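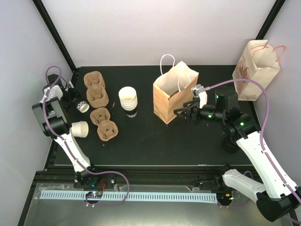
Clastura is looking for packing helpers for takeout drink orders, morning shift, starting in February.

The work is simple but it needs attention. You take paper cups from the stack, set them in the pulp carriers and put the carriers in kraft bags with twisted handles. Cups that have fallen over must be picked up before packing begins. One shift is about 200 bags – fewer when it rains.

We ask for clean hands, patience and basic English. Experience is not necessary. We pay for the 14 hours of training also.

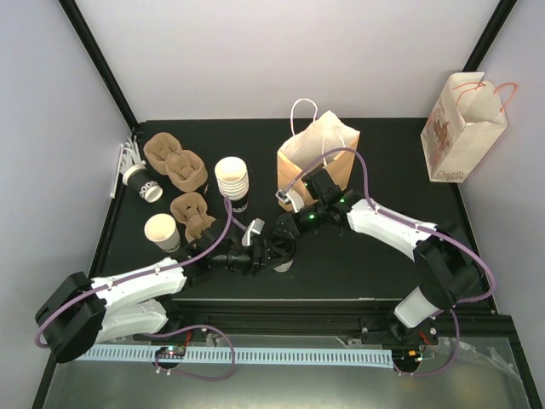 Chidubem Nwachukwu wrote to us that the bag is the easy part and new people should practice first with the cups, because a soft cup changes its shape if you hold it too strongly. We agree with this advice.

To apply, please send a short letter to Hadiza Tamuno at our Boronow office.

© Clastura | Contact | Back to top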